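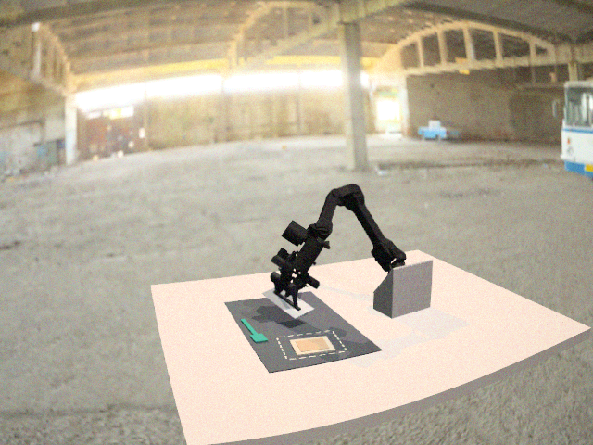
Black articulated arm on a pale tabletop, with an old industrial hall behind it (computer rendering).

Threaded Inserts: Your Questions Answered

We get a lot of mail about threaded inserts here at Kütt, and we love it! Shona Doolan and Aigars Pärn at the tech desk go through the questions every month, and the ones that keep coming back end up on this page. Last updated in January.

What is a threaded insert?
A small metal sleeve with a machine thread on the inside and some kind of grip on the outside. You set it into a softer material (plastic, wood, thin aluminum) and get a metal thread you can run a bolt in and out of again and again. It's a simple little part and it makes such a difference to anything that has to be opened for service.

Which type should I use?
That depends mostly on the parent material. Heat-set inserts are made for thermoplastics, where the plastic can soften and flow into the knurls. Press-in inserts go in cold and suit light loads. For thermosets, which won't remelt, look at our Hedus self-tapping range. For wood, you want the coarse outer thread of the Gredau series – beautiful in maple and oak, and fine in good plywood too.

Brass or stainless?
Brass for most jobs. It moves heat well, so it sets quickly and evenly, and it's easy to machine cleanly. Go to stainless if the part will be washed down a lot or lives outdoors near salt. Stainless takes longer to heat, so be patient with it!

How big should the hole be?
Every insert has its own hole size on the data sheet, and please do use it. Too small and the displaced plastic has nowhere to go, so it wells up over the top or cracks the boss. Too large and the knurls hardly touch anything. For heat-set parts, make the hole a little deeper than the insert so melted material can collect at the bottom without getting into the threads.

Do I need a tapered hole?
Only for tapered inserts. They line themselves up nicely before you press, which is lovely if you're installing by hand. Straight inserts take a straight hole and have a short pilot on the leading end.

Can I install them with a soldering iron?
Yes, for prototypes and short runs. Use a proper installation tip that fits the insert, let the heat do the work and push gently. Stop when the insert is just short of flush, then press it level with a flat metal plate and hold until the plastic firms up. For production we'd point you to the Jornus bench press, which has a depth stop and holds the tip square.

My insert spins when I tighten the bolt. What went wrong?
Nine times out of ten the hole was oversized, or the insert was pushed in before it was hot enough and scraped the walls on the way down. Check too that the mating part rests on the face of the insert. If the clearance hole is wider than the insert, the bolt will try to jack it right out of the plastic.

Can I take one out and try again?
With a heat-set insert, yes: warm it, thread in a bolt and draw it straight up. The hole will be rough afterward, so a test part is fine but we wouldn't ship it.

What pack sizes do you sell?
Bags of 100 for all stock sizes. The sample box, part number 1231, has 11 sizes in brass and is a great way to start if you haven't settled on a design.

Do you make specials?
We do, and Triin Priedītis really enjoys the odd ones. Send a drawing with the thread, the outside diameter, the length and the parent material. Blind ends, flanged heads and left-hand threads are all possible – just ask.

Where do I find the pull-out figures?
On page 171 of the printed catalog, sorted by thread size and by plastic. They come from molded test plates, so printed parts will vary with infill and wall count. Add extra perimeters around the hole and test a few before you commit.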